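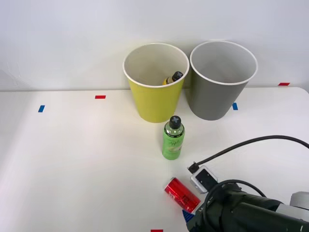 A yellow bin and a gray bin, side by side on a white tabletop.

FOR IMMEDIATE RELEASE
Jan 3, 2022

Stirncombe Opens Sign-Up for Its Winter Household Clear-Out

STIRNCOMBE - With the holidays behind us and the closets fuller than ever, the Stirncombe Neighborhood Association is happy to announce that sign-up is now open for the Winter Household Clear-Out, which will run on every Saturday in February at the old Kyriakidis furniture store on Mill Street. Residents are invited to bring the things they have been meaning to deal with since last spring (or the spring before that, we don't judge!) and to stay for a cup of coffee while they are at it.

The Clear-Out began five years ago as a single afternoon in Theano Konstantinidis's driveway, with two folding tables and a borrowed pickup truck. Last winter 2,802 items were dropped off over the month, from bread machines and picture frames to a complete set of encyclopedias that went home with a very pleased retired schoolteacher.

"I thought we would get a few boxes of paperbacks and be done by lunch," said Konstantinidis, who still runs the event. "People kept coming, and then they kept talking, and it was dark before we folded up the tables. I have met more of my neighbors over a box of old lamps than I ever did at the mailbox."

Usable goods will be set out on the sales floor, where anyone may take them home free of charge. Glass, cardboard and metal will be sorted at the back door. Small electronics are welcome again this year, and Esko Kettunen will be at his repair bench from opening until he runs out of solder, looking over radios, toasters and the like. Please bring the power cord if you still have it.

New this winter is a mending corner, led by Evanthia Theodorakopoulos, with space for 25 people at a time. Bring a coat with a torn lining or a pair of pants that needs a hem, and she will gladly show you how to fix it yourself. Needles and thread are provided, along with over 100 spare zippers from her own sewing room.

The doors open at 9 a.m. and close at 3 p.m. Parking is free behind the building, and there is a ramp at the side entrance. We can't accept mattresses, tires, paint or anything with gasoline in it. Residents who need a pickup from home should call ahead, as the truck fills up quickly.

Sign-up sheets for drop-off times are at the library front desk and the Rusov bakery. Walk-ins are fine too, though the line does get long by mid-morning.

Press contact: Rafail Sotiropoulos, Stirncombe Neighborhood Association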